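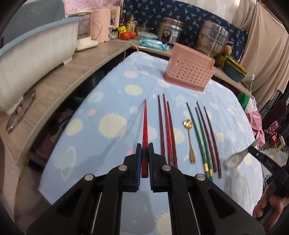 Tuesday, cutlery table, second week

Start 8:10. Target for the day was 500 picks across both hands, chopsticks and spoons only. Closed at 421. Yesterday was 425, so the rate is flat and the new pads have made no difference I can measure.

Chopsticks remain the slow item. The red ones are worst. The taper runs most of the length, so a grip taken near the tip rolls as soon as the jaws close. Gripping nearer the thick end, on the patterned band, holds well enough to lift. I have written this into the work sheet as the standard grip point and sent it to Weidong Kang, who wants one rule for all the colors. The green ones have two gold bands up near the thick end, so the same rule can be worded as "close on the band." The maroon ones will need a separate line. He has not answered.

Spoons are easier to lift and harder to place. The small gold one has a leaf shape at the end of the handle and takes a grip there. The silver one with the hole in the handle slid twice against the pink basket before it went in. Logged both as misses, which Piroska says is too strict.

Piroska Fodor has packed cutlery sets at the Fladport plant for eleven years. She does a set by hand in the time I need to line up one chopstick. She sat down with the tool for the first time before lunch and went through the usual stages: too much squeeze, too little, then annoyance. By 2:00 she was ahead of me on spoons. Her objection is that the tool takes away the fingertips, and the fingertips are how she knows a chopstick is warped before she looks at it. There is no field for warp in the Cilex log. I asked Ans Brouwer for one. Ans said to use the comment box, which is not exported.

Call with Drokitz at 3:00. The line arm goes in during May, at the sorting end first. Peiyu Kong presented the staffing sheet. Five packing positions become two packing and two checking, and the fifth moves to returns. The checking jobs are on the same pay grade for six months and "under review" after that. Piroska asked what the review would be measured on. Peiyu said pieces checked per hour. Piroska said the number of pieces is set by the arm, so the checker would be graded on the arm's speed. Peiyu wrote it down. I have no opinion on whether that will lead anywhere.

My own job changes as well. Until now I trained new packers, four or five each spring. From summer I am down as process lead, with no one to train and a daily report of stops and rejects. Yiran Zhong had the same move at the Xu site last year. She told me on the phone that she spends most of a shift clearing jams, and that the packers come to her with questions about the schedule that she cannot answer.

Total for the table so far is 808 pieces logged, not all first-time picks. Right wrist sore from the trigger side, left fine. Moved the chair to the higher setting after the break and it helped a little.

Tomorrow: mixed sets, chopsticks with spoons among them. Ask Weidong again about the grip point. Bring the spare glasses.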